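Wrist cameras, label noise and the slider problem

Two weeks ago I wrote that the policy trained on the Garon demonstrations was stuck on the slider subtask and that I suspected the action chunk length. I was wrong about the cause. I shortened the chunks, retrained, and got the same curve with more jitter on top of it.

The fault was in the progress labels. We label each demonstration with a scalar between zero and one, and the policy takes that scalar as an auxiliary prediction target. Fekete, our labelling script, works it out from gripper state and joint velocity: when an arm slows down and its fingers close, it assumes a subtask has begun. For switches and plugs this is good enough. For a slider it is poor, as people teleoperating the arms tend to push the knob with a closed finger and never grip it at all. The script saw no grasp, so it left the progress value flat for the whole movement and then jumped when the next grasp came along.

I relabelled the slider segments by hand, from the wrist video alone. It took most of Wednesday. The rule I settled on was that a segment starts at first contact with the knob and ends when the finger leaves it, with linear interpolation between the two. Contact is hard to judge from a camera that close, and I would put my own error at up to 9 video frames either way.
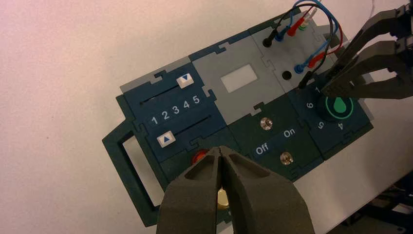
With the new labels and nothing else changed, the policy completed the slider subtask in 7 of 14 trials. The old labels gave 4 of 14 on the same start positions. The sample is small and I would not put an error bar on it in public, but the behaviour is different as well. The old policy hovered short of the knob and drifted. The new one commits to the push, and when it fails it mostly fails by overshooting.

Overshoot is a separate matter. The knob offers little resistance and the arms run under position control, so the finger carries on to wherever the chunk says it should go. Rukel, the older controller, had a compliance term that would have hidden this. I took it out in December because it made the toggle switches unreliable, and I don't want it back in the same form.

Two things I have not tested. The first is whether the auxiliary target is worth keeping at all. A run with the progress head removed is queued on Nendik, our training machine, behind somebody else's sweep. If it matches the relabelled run, then the bad labels were doing harm and the good ones merely stopped doing it — a less interesting result, but a cheaper system. The second is whether the rule carries over to the rotary knob, where the fingers do close but the wrist does the work. Fekete's velocity threshold looks at the whole arm, so I expect the labels there to be off too, by a smaller amount.

The changed label files are in the usual place, with the old ones kept alongside under the same segment numbers. If you have trained on the earlier set, only the slider segments need replacing.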